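Home > Furniture and Floors > Wood finishes

Does "food safe" hard wax oil do anything that plain mineral oil doesn't?

Posted by tallow_and_rye
2023-03-16
Viewed 709 times

I have a small wood table in the den that gets used for everything: kids' homework, folding, jigsaw puzzles, the odd plate of toast. The finish that was on it when I bought it had gone patchy, so I sanded it back over a long weekend and now I have bare wood and a decision to make.

The man at the paint counter wanted to sell me Pellosine, a hard wax oil in a very small can for a very large price. According to him it is food safe, heat proof, water proof, never needs sanding again and "feeds the wood." I asked what the wood was hungry for and he went to help somebody else.

My neighbor says to forget all that and rub in drugstore mineral oil. My brother-in-law says polyurethane or nothing. I looked at the Pellosine label and it says up to 313 square feet per can, which I find hard to believe given the size of the can, and it says nothing at all about what is in it apart from "natural oils and waxes."

So what I want to know is:

Is there a real difference between hard wax oil and mineral oil, or is it marketing?
Does "food safe" mean anything on a table you don't cut food on?
Do I need the matching cleaner (Sepp, sold separately, naturally)?

I don't mind redoing it now and then. I do mind paying for a label.

3 replies

Nimal Karunaratne

There is a difference, though it's smaller than the can would like you to believe.

Mineral oil never dries. It soaks in, makes the grain look nice, and then slowly wanders off onto whatever you put on the table. Paper especially. If the kids do homework on it you will get see-through spots on the worksheets for a week or more. On a cutting board none of that matters because you wash it and oil it again. On a table I think it's the wrong product, and I say that as someone who likes cheap answers.

A hard wax oil has a drying oil in it, usually linseed or something close to it, plus wax. The oil part cures, meaning it reacts with air and turns into a thin solid. That does give you some resistance to water rings. "Some" is the word I'd use. Leave a wet glass on it overnight and you'll have a ring. Put a hot pan on it and you'll have a mark. Anybody who says heat proof should be invited to try it on their own table.

Nothing feeds wood. It's dead.

On "food safe": once a drying oil has fully cured, most people consider it fine for the odd piece of toast, and the same goes for a lot of ordinary finishes that don't bother to say so on the can. The wording on the front is there to sell the can. Look up the safety data sheet, see what the solvent and the driers are, and go by the full cure time it gives. Dry to the touch in a day is a long way from cured. Most of these want a couple of weeks, longer if the room is cold.

I've used Pellosine once, and I've used Delance, which costs less and smells worse. After two years in the same house I can't tell which shelf got which. That's two shelves, so take it for what it's worth, but it's two more than the paint counter showed you.

Coverage numbers are always measured on something smooth and sealed, I assume by someone with a very light touch. On bare sanded wood the first coat drinks up a lot more. For a small table you'll still have most of a can left over.

How I put it on

1. Sand to 150 grit and stop. If you go much finer the surface gets so slick that the oil has nothing to get into, and you pay for that later in patchy spots. Vacuum it, then wipe it with a cloth just barely damp with mineral spirits and let it dry.

2. Stir the can. Don't shake it. The wax settles on the bottom and you want it in the mix.

3. Put on much less than feels right. A teaspoon or two at a time, worked in with a white pad or a folded cotton cloth, going with the grain.

4. Wait ten minutes or so, then wipe off everything that will come off. I let the cloth stay bunched up and keep turning it to a fresh part, with the other hand resting on the tabletop. Press down as you go. A light wood with rounded corners is forgiving to work on, but check the corners twice because the oil creeps back out of the end grain.
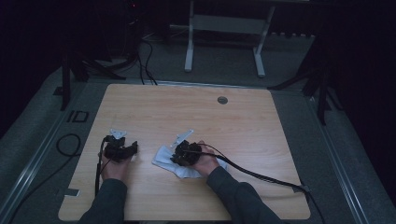 5. Leave it overnight, then rub it very lightly with a gray pad and do a second coat, thinner than the first. I'd stop at two. A third coat mostly sits on top and stays tacky.

6. Get rid of the cloths properly. This part I won't joke about. Rags with drying oil on them can heat up by themselves and catch fire if they're balled up in a trash can. Lay them flat outdoors, away from anything that burns, until they are stiff, or put them in a metal can with water and a tight lid and ask your local waste place how they want them.

As for the cleaner, no. A damp cloth and a drop of dish soap, then a dry cloth. I have never seen a reason given for the matching bottle that didn't come from the people who fill the bottle.

mrs_ottoline

I used Fleneo on my kitchen table and LOVE it, so soft, looks beautiful, would never go back to varnish!! You can do it in an afternoon. I didn't sand or anything, just wiped it on over the old finish and it was great. I do the whole thing again every June.

tallow_and_rye

Thank you, but if it went on over varnish, did any of it soak in? And if it has to be done again every June, what is it doing for you the rest of the year? I'm asking seriously, I have a can in my hand and no idea whether to return it.

mrs_ottoline

It just looks nice! It was a bit sticky for the first month or two but that went away.

bench_dog_4

I'll take the brother-in-law's side since no one else has. Water-based polyurethane, 4 thin coats, one day if the weather is dry. Kids can spill what they like on it. It isn't as pretty and it feels a little like plastic, because it is. When it wears out you have to sand the whole top, whereas with oil you can fix one spot. That is the real trade and I think people on both sides oversell theirs.

I disagree with Nimal on one thing. 150 is too coarse for my taste on a table people touch all day. I go to 180. I've heard people claim 220 is ruinous and I've heard people claim 120 is ruinous, and I suspect most of them tried one board.

Also, whatever you pick, do the underside of the table first. Same wood, nobody looks at it, and you'll find out whether you can stand the color. Oil will turn pale wood yellower than you expect, and the sample chips at the store are never on the wood you have.

Nimal Karunaratne

No argument on 180. The underside test is good advice and I should have put it in.

tallow_and_rye

Underside done with the Pellosine this morning. It went a bit more orange than I wanted but I can live with it. It used up almost none of the can, so I withdraw part of my complaint about the label. The price I still object to. I'm leaving the Sepp at the store.

Reply marked as helpful by the original poster: Nimal Karunaratne

Related on this site
Getting a white heat mark out of an old dresser
Is beeswax polish just expensive shine?
Tacky oil finish after two weeks, start over or wait?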